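Keep the meeting room bookable by anyone

Our town library has one meeting room. It holds a large oval table and it costs nothing to use if you live here and book it at the desk. From April the council wants to hand the booking of that room, and of four others in the borough, to a firm called Gagnon, which will run them as paid workspace during the day and let residents have what is left. I think this is a mistake, and I would like to set out why without pretending that the present arrangement is perfect.

The case for the change is money. The council says the rooms are unused for much of the week and that a firm with a proper booking website could fill them. I don't doubt that. The Gagnon proposal gives a rate of £10 an hour, with a discount for members, and says the council will get a share once costs are covered. The share isn't stated in the version put out for comment, which makes it hard to say whether the deal is a good one even on its own terms.

What the proposal counts as unused deserves a closer look. The council went through the desk diary for the library room and found 400 hours last year with no name against them. I have been using the room for a long time, and plenty of what happens in there never reaches the diary. People ask at the desk whether it is free and are told to go in. A woman who is filling in a benefits form and doesn't want to do it at the public computers gets the room for half an hour. Two sixth-formers revise in it. A man takes a call from the hospital. If you measure the room by the diary, all of that is empty time.

There is also the question of what happens to a group that can't pay. The Clellimura reading circle has met there for years, with a membership that goes up and down between six and fifteen. At the new rate a two-hour meeting would be £20, and most of the people who go are retired or between jobs. The proposal says community groups may apply for a reduced rate, in writing, each quarter. I have filled in forms of that kind. A group with an organised secretary will manage it, and a group without one will stop meeting, and the second sort is usually the one that needs the room more.
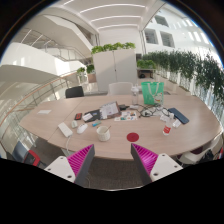

Photo: supplied by the author

Supporters of the change point to Horkitden, where the same firm took over three rooms. I went to see them. They are clean and warm, the chairs match, and the wi-fi works in the corners. I would be glad of all that here. But I went at 11 in the morning and again in the middle of the afternoon, and everyone I spoke to was working for an employer who was paying for the seat. That is a perfectly good use of a room. It is also a use that the market already looks after. There are two serviced offices within walking distance of our high street, and both had space when I rang.

The survey the council relies on had 2,096 replies, and 61 per cent agreed with the statement "Council meeting rooms should be better used." I would have agreed with it too. The question didn't mention a charge, a firm or a change in who gets first choice of the times. It is being quoted as support for all three.

I should be fair about the faults of the present system. The diary is on paper. If you ring after five you can't book. People reserve the room and don't turn up, and there is no penalty, so that someone else goes without. The heating comes on too early and goes off before the evening groups arrive. Cups get left. One regular booking turned out to be a business that was interviewing staff there for free, and that went on for months before anyone at the desk felt able to raise it. These are real problems and the staff are tired of hearing about them.

They can be dealt with for a good deal less than the price of giving the rooms away. The council already pays for booking software called Cleluvetti, which it uses for the tennis courts and the football pitches. The same system could take room bookings at any hour of the day and send a reminder the night before. Anyone who failed to show up twice could lose the right to book ahead for a month. Businesses could be charged a full commercial rate, and I would have no objection if it were higher than the one Gagnon has in mind. The money would come straight to the library.

I would go further and keep certain hours off the system altogether. Leave two mornings and one evening each week when the room can't be reserved by anyone and is open to whoever asks. It would look like waste in a spreadsheet. A library has a fair number of things in it that look like that, including most of the chairs and a good half of the books, and we keep them because we don't know in advance who will want them.

Some people will say that this is a small matter next to care budgets and road repairs, and in cash terms it is. The borough's five rooms won't save or sink anything. But a contract of this kind runs for seven years, and the draft lets the firm ask for a further three. By the end of it the desk staff who know how to run the rooms will have moved on, the groups will have gone to somebody's front room or packed up, and the council will be told that there is no demand for free space. I have seen that happen with the old youth hall, which was leased out on the same reasoning and is now a carpet showroom.

The comment period is open until the end of the month. The form is on the council website under "Property" and not under "Libraries", where most people would look for it. Paper copies are kept behind the library desk and you have to ask for one. If you use the room without booking, say so on the form and say how often, as those hours appear nowhere else.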